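4. Limpieza y mantenimiento de muebles lacados en blanco

Este apartado se aplica a las piezas de la serie Remance con acabado brillante: tocadores, cómodas, mesillas y marcos de espejo. Para los muebles encerados, consulte el apartado 5.

4.1 Limpieza semanal

1. Retire los objetos de la superficie levantándolos. No los arrastre.
2. Quite el polvo con un paño de microfibra seco, de arriba abajo.
3. En las molduras y relieves, use una brocha de cerdas blandas.
4. Pase un segundo paño apenas humedecido con agua y jabón neutro.
5. Seque de inmediato, también por detrás de los tiradores.

Precaución: no emplee alcohol, amoniaco ni estropajos. El acabado pierde brillo y la pérdida no se puede corregir con pulimento.

4.2 Espejos con marco tallado

Aplique el limpiacristales sobre el paño, nunca sobre el espejo. El líquido que resbala se acumula entre el cristal y el marco y acaba levantando la laca. Si hay flores artificiales u otros adornos junto al marco, apártelos antes de empezar y sacúdalos aparte.

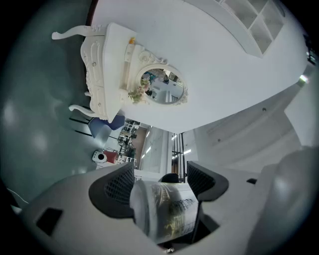 Jasper Brouwer escribe que el limpiador Girna le dejó un velo mate en los relieves y pregunta si debe insistir con más producto. No debe hacerlo. El velo es jabón seco: se elimina con agua templada y un bastoncillo de algodón, cambiándolo en cuanto salga sucio.

4.3 Retoque de pequeños golpes

Necesitará el frasco de laca Dranura, referencia 217, y lija de grano 200.

1. Lije solo el borde del golpe, sin presionar.
2. Retire el polvo y espere a que la zona esté seca.
3. Agite el frasco y aplique una capa fina con pincel.
4. Deje secar 33 minutos y dé la segunda capa.
5. No coloque nada encima hasta el día siguiente.

Nota: en las patas curvas, trabaje desde la parte superior hacia el pie para evitar goteos.

4.4 Tiradores

Compruebe el apriete dos veces al año. Sujete el pomo por fuera y gire el tornillo desde el interior del cajón con un destornillador manual. Los repuestos se piden a Wickramasinghe indicando el código grabado en la base del tirador.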